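Costmont Tool Lending Service
Frequently Asked Questions: Returns, Bins and Care of Handled Tools

Please read this page before contacting the service desk. The rules apply to all members, including those with an institutional account.

Who may return a tool?

Any person may return a tool on behalf of a member, provided the loan slip is with it. The member named on the slip remains responsible for the item until it has been checked in. Staff cannot accept a tool without a slip at the counter, but the desk can print a replacement if the member number is known.

When are returns accepted?

The counter is open from 8:00 a.m. to 5:30 p.m. Tools left at the Gadier entrance after 5:30 p.m. are checked in the next working morning and are treated as returned on time. The service closes for stocktaking during the first part of January, and loans that would fall due in that period are extended without charge.

Which items go into the metal bins?

Open metal bins are used for hand tools and long-handled tools that have no blade, no glass parts and no battery. Bladed tools are handed over at the counter in their guards. Power tools are returned in the case in which they were issued, with the charger.

How should a long-handled tool be placed in a bin?

Lay it flat on the bottom of the bin. Do not stand it against a sloping wall, where it may slide and mark the grip or bend the shaft. Adjustable handles should be closed to their shortest length and the collar tightened by hand. Pliers must not be used on a collar.
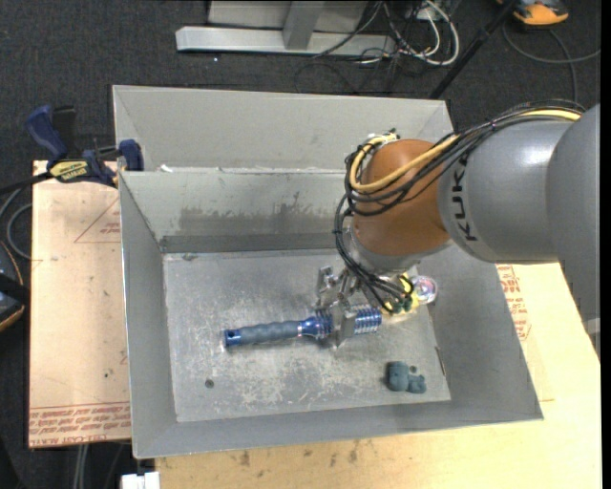
Only one long-handled tool should be placed in a bin at a time. Small hand tools may share a bin if they belong to the same loan. Tags, tape and packing paper should be removed first and put in the recycling box beside the counter.

Will the bin scratch my tool?

Bare metal bottoms become scuffed with use, and light surface marks on a handle or end cap are regarded as normal wear. Members are not charged for them. Painted or plated tools from the Clestard range are issued with a cloth sleeve, and the sleeve should be left on when the tool is returned.

Are the bins cleaned?

Bins are swept daily and washed once a month. Stains and worn patches in the metal are not always removable and do not mean that a bin is out of service. A bin with a sharp edge or a split seam should be reported to the desk and not used.

Do I need to clean the tool before returning it?

Yes. Wipe off soil, grease and dust with a dry or slightly damp cloth. Shaped grips hold dirt in the hollows between the finger positions, and a soft brush is suitable for these. Do not use solvent on a grip. A cleaning fee of $40 applies to tools that cannot be lent again without being taken apart.

What if a part is missing?

State this on the loan slip. End caps, collars and rings are kept in stock for most of the 2,247 items in the catalog, and the first replacement on each account is free of charge. Parts for tools in the Munasinghe collection must be ordered, and the member's deposit is held until the part arrives.

How many of the tools have long handles?

The catalog currently lists 66 long-handled tools. They may be borrowed for up to two weeks and renewed once, unless another member has placed a reservation.

How can I dispute a charge?

Write to the Returns Supervisor, Crisóforo Gallegos, within 30 days of the charge, quoting the loan number and the tool number. Photographs may be enclosed. A written reply is sent within ten working days. No further charges are added to the account while the matter is under review, and borrowing rights are not affected.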